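4 September 2022

Natural dye notebook, Itstead shed

Second go at the eucalyptus leaf bath. The April batch came out a washed-out tan and I blamed the water, but reading back over those notes I think the wool was under-mordanted. I'd written "alum, a good spoonful", so no help to anyone.

This time I weighed it. 300 g of dry leaf, chopped, soaked overnight in tank water. Wool is the Cloten two-ply, scoured twice with the Zovov soap. The first rinse was still greasy to touch, so don't skip the second. Alum at 9 g for the lot, dissolved in hot water before it went near the pot.

Brought the leaf up slowly and held it just under a simmer for 60 minutes. Strained through the old pillowcase. Liquor was a strong orange-brown and smelled like cough lollies. Let it drop to 46 degrees before the skeins went in, then back up over the low burner. Turned them with the dowel every so often and tried not to fuss. There was a bit of felting on the April skeins and I'm fairly sure that was me poking at them.
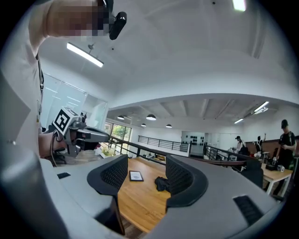
Left the skeins in the pot to cool overnight with the lid on. Colour after rinsing is a warm rust, a shade deeper at the ties where the figure-eights were looser. One skein has a pale band where it sat above the liquor. My fault, the pot is too small for four. Use the big enamel one next time, or do two and two.

Cut a length from each skein for testing. One set is taped in the window with half of it under card, the other is in the drawer. Will look at them when the Björklund order is due and not before.

Iron afterbath on the offcuts went to a grey-brown very quickly — pull it sooner than feels right. The wool is noticeably harsher too, so I'd keep iron for weaving yarn and leave it off anything going near a neck.

Exhaust bath is in the lidded bucket by the door, labelled. Please don't tip it out, there's at least one more pale skein in it.

To buy: alum, pH strips, cotton for ties. The kitchen scale needs a battery as well.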